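Wednesday, April 14, 2021

**Yard waste pickup back on in Ridarton, new tags, new hauler**

Quick one before the office closes. Curbside yard waste is coming back to Ridarton and the first trucks go out Monday. Leaves, grass, branches, the usual. Pickup runs through the end of October, same as before the gap.

Big change is the hauler. Prullent has the route now. The old contract ran out over the winter and the town council voted for the new one last night, after a long meeting that was mostly about the tennis court fence. Yard waste got done near the end.

Second change, tags. Every bag needs one, stuck on the top fold where the crew can see it. No tag, the bag stays at the curb. A sheet of tags is $4 and you can get them at town hall, at Babić Hardware on Mill Street or from the front counter at the library. Cash or check only at the library. Babić takes cards.

Paper bags only. Plastic was allowed the last time around, people got used to it, and there will be some complaining. Prullent says plastic jams up the grinder at the compost site and it will not take plastic bags, not even the ones marked compostable. Own cans are OK if they have handles and hold no more than 20 gallons. Put the tag on a string or tape it to the handle. Crews will leave the can, they won't leave the tag. 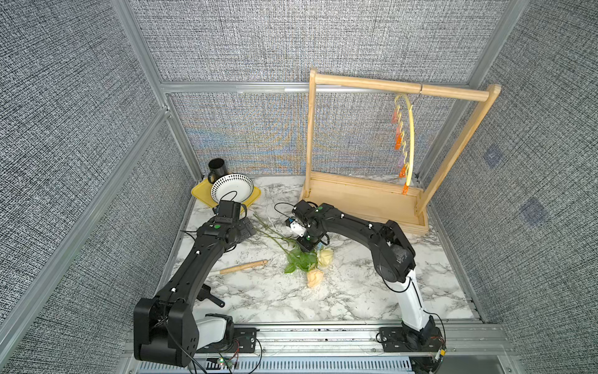 What happens to bags that were already put out over the winter?

Those have to be moved back off the curb and tagged like everything else. The town looked at doing one free sweep for the old bags and decided against it, the cost came in too high. Anything still sitting out after the end of the month without a tag can get a warning notice. Ripped or soggy bags need to be rebagged in paper before the crew will touch them.

Routes. The town is split in two. East of the tracks is Monday, west side the day after. The line follows the tracks all the way down to the creek and then goes along Depot Road. If you live right on Depot Road, both sides of the street count as west. Bags out by 6 in the morning. They should not go out earlier than the evening before, and please keep them off the storm drains. A holiday pushes everything back by a day.

What they'll take: grass clippings, leaves, hedge trimmings, weeds, garden plants with the dirt knocked off, cut flowers, small branches tied in bundles with twine. Bundles have to be short enough for one person to lift into the truck. Wire is out. So is bungee cord, which apparently came up a lot.

What they won't: sod, rocks, stumps, lumber, dog waste, fruit in any real quantity. If you have an apple tree and a lot of windfall in the fall, that goes to the compost site yourself. The site is out past Lildale on the county road, open Saturday mornings, and residents get in free with a utility bill. Bring your own fork if you want to take finished compost home. It was a bit on the chunky side last year but fine for beds.

The first 1,000 sheets of tags were dropped off at town hall yesterday. Another 1,000 are on order and should be in before the first pickup, the clerk's desk said. There's a limit of one sheet per household until the second box shows up. After that buy as many as you like, and leftover tags will still be good next year.
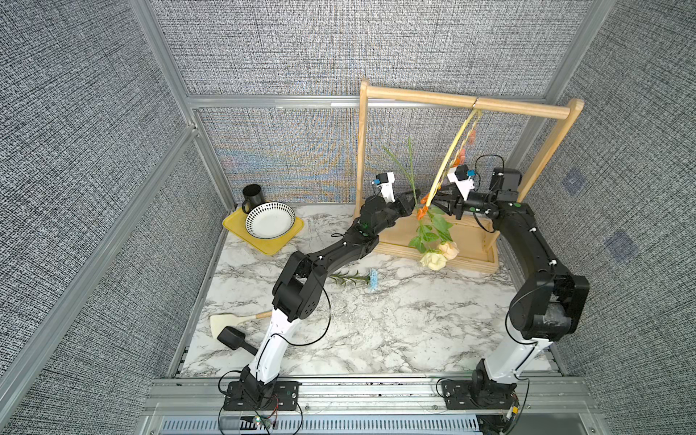

One Lildale resident said by phone that the whole setup is unfair to people with big old maples, that a sheet will be gone in a single weekend in the fall and that the town ought to have free leaf weeks like it did years ago, when "you raked it to the street and a truck came and that was that." The same caller wanted to know why Lildale households pay for tags when they live closer to the compost site than the trucks do.

We put the leaf weeks question to town hall. Answer was that it's on the agenda for the summer, no promises. The vacuum truck that used to do the job was sold and Prullent doesn't offer loose leaf pickup in this contract. It could be added later for an extra fee. No amount given.

On Lildale, the answer was shorter. Anybody in the service area can use the trucks and anybody can drive to the site. Nobody has to buy tags if they haul it themselves.

A few other things that came in while we were typing this up:

- Backyard pickup for residents who can't get bags to the curb is still availible. Call the clerk, there's a form.
- Businesses and landscapers are not covered. They need their own account with Prullent.
- The fine for dumping yard waste in the creek went up and is now $2,000. It was in the same vote. The brush pile under the footbridge came up by name.
- Christmas trees are a seperate pickup in January, details later.
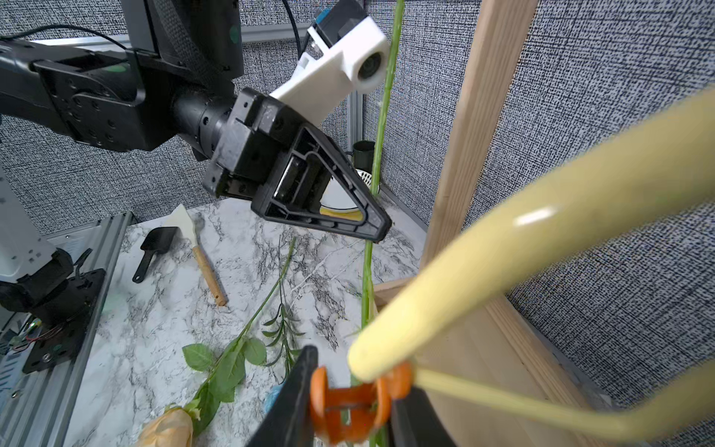

Tags come in two colors and the two don't mix, so check before you pay. Regular bags and cans get the pale yellow one. Bundled branches get the orange one. We didn't get a sheet in hand before deadline, but going by what the clerk's desk told us the yellow is a soft one, close to the curved finger sweeping in from the right in the photo, and the orange is a plain strong orange like the plastic hinge at the bottom. Same price for either. If you put a yellow on a bundle the crew will leave it, and they were pretty firm about that. Swaps can be made at town hall only, unused tags, full sheets.

Why two? Branches go to a chipper and the rest goes in the compost rows, and the truck has a divider. The orange bundles get thrown in the back half. Chips will be free at the site too, once there's a pile worth digging into.

Missed pickups should be reported to Prullent directly. The number is printed on the back of the tag sheet. Leave the bags where they are and a truck is supposed to come by again the next working day. Town hall asks that you don't call them first, they only have the one line and the dog license renewals are going on at the same time.

Maps of the two route halves are taped up in the window at Babić Hardware and in the town hall lobby. The online version still showed the old Friday route when we looked this afternoon. Go by the paper one until that gets fixed.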